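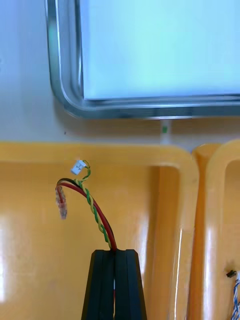 4. Configuração da mesa de recenseamento com a plataforma Kimetau

Esta secção destina-se aos responsáveis pelas mesas de inscrição de eleitores e pressupõe que a instalação descrita na secção 3 foi concluída. As operações devem ser executadas pela ordem indicada.

4.1 Abertura da sessão

1. Ligue o terminal à rede do posto e aguarde o aparecimento do ecrã de identificação.
2. Introduza o código do posto e a palavra-passe atribuída pela coordenação de Trindora.
3. Selecione o menu Recenseamento e, em seguida, Nova jornada.
4. Confirme o nome da circunscrição. No caso de Buthelezi, o sistema apresenta 2 setores, Norte e Sul, que devem ser abertos separadamente.
5. Prima Carregar caderno. A versão de agosto do caderno de Buthelezi contém 2,584 registos.

Nota: o separador de milhares segue o formato do sistema central e não pode ser alterado no terminal.

Cuidado: se o total apresentado divergir do que consta da guia de remessa, não inicie as inscrições. Feche a sessão e contacte a coordenação.

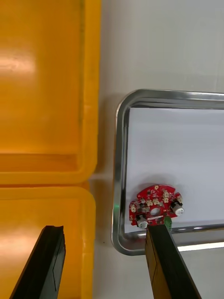 4.2 Registo de um novo eleitor

1. Solicite o documento de identificação e o comprovativo de residência.
2. Digite o número do documento e prima Verificar. Caso já exista uma inscrição noutra circunscrição, o sistema propõe a transferência.
3. Preencha os campos assinalados com asterisco. A morada deve ser transcrita sem abreviaturas.
4. Leia os dados em voz alta ao requerente e corrija o que for necessário.
5. Imprima o talão em duplicado, recolha a assinatura nas duas vias e entregue uma delas ao requerente.

Nota: cada lote admite até 1,000 inscrições. Atingido o limite, o terminal abre automaticamente um lote novo, com numeração própria.

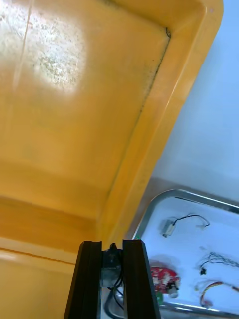
Tempo de leitura: 2 minutos

4.3 Encerramento e transmissão

1. Às 18h00, selecione Encerrar jornada. Os requerentes já admitidos na fila devem ser atendidos antes desta operação.
2. Imprima a ata e recolha as assinaturas dos membros da mesa.
3. Prima Transmitir e aguarde o código de receção do servidor Pruravero.
4. Anote o código no campo 7 da ata.

Cuidado: não desligue o terminal durante a transmissão. Se esta for interrompida, repita o passo 3; os registos já recebidos não são duplicados.

Os pedidos de retificação do caderno são dirigidos por escrito a Oratile Swanepoel, na coordenação de Trindora, com indicação do código do posto e do número do lote.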